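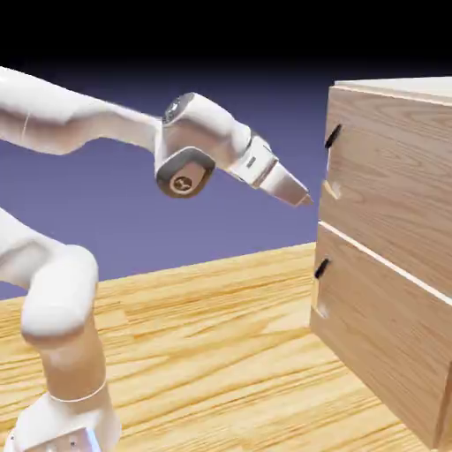

Skye Gunn
Notes for week 2, Furniture and the Home
Torville evening course, revised 22 August 2026

Storage before the drawer

For most of the Middle Ages a household kept its goods in a chest. A chest was simple to make, it could be carried on a cart, and it doubled as a seat. Its weakness was access. Anything at the bottom could only be reached by lifting out what lay on top.

Makers dealt with this in stages. Some chests had a small lidded box fixed inside at one end, called a till, for candles or coins. Later a drawer or two was set beneath the main space. English writers call this form the mule chest. By the second half of the seventeenth century the full chest of drawers was common in better-off English houses.

How a drawer runs

Early drawers were often side-hung. A groove was cut along each side, and the drawer slid on strips of wood fixed inside the case. The sides had to be thick to take the groove, so the drawers were heavy. Later drawers ran on their bottom edges, which allowed thinner sides – and let the runners wear down. Look for worn runners when you handle an old piece.

Joints

Nailed corners came first in ordinary work. Dovetails took over during the seventeenth century, at first few and broad. Fine, narrow dovetails usually point to later work, though country makers kept to the older pattern for a long time. Do not date a piece on its dovetails alone.

Wood movement

Solid boards swell across the grain in damp weather. A drawer that sticks in winter may run freely in summer. Ask about this before you plane anything off.

Reading for next time: Medeiros, chapter on cupboards, pages 27 to 46. Tsion Seyoum takes the September session on locks and handles. Bring a pencil, a tape measure and a torch.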